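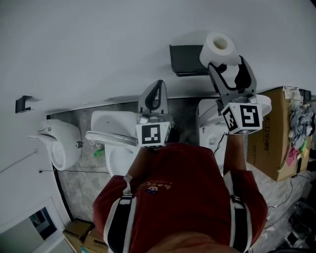

Genowefa Cieślak would like everyone to know that her wrists were sore for the first week, and that by the second she'd stopped noticing. She told me so before I'd even got my coat off at Kundusstead, where the cleaning crew has been teaching robots to do restrooms.

It works like this. Flonotura, the company that wants to automate the boring end of the job, asked the crew to do some of their usual tasks with a pair of hand-held grippers in place of their fingers. Changing the toilet paper, for instance! Each go gets recorded, and the recordings train the software. The target is 200 goes per task, and there are 13 tasks on the list so far (the paper roll is everyone's favorite, mopping isn't on it yet).

I'd gone in expecting a gloomy morning and it wasn't – people were mostly arguing over the right way to hang a roll. But the worry is there. The site has 51 cleaners, and 20 of them have signed up for recording shifts, which pay the same as regular ones. The others told me they'd rather wait and see what happens to the night rota first.

Vidal, who runs the shifts, says hours are guaranteed until November and that any robot would start with restocking. After that he didn't want to promise anything, and I couldn't get him to budge.

Genowefa is on the grippers again tomorrow. She has asked for a lighter pair – Flonotura says they're working on it.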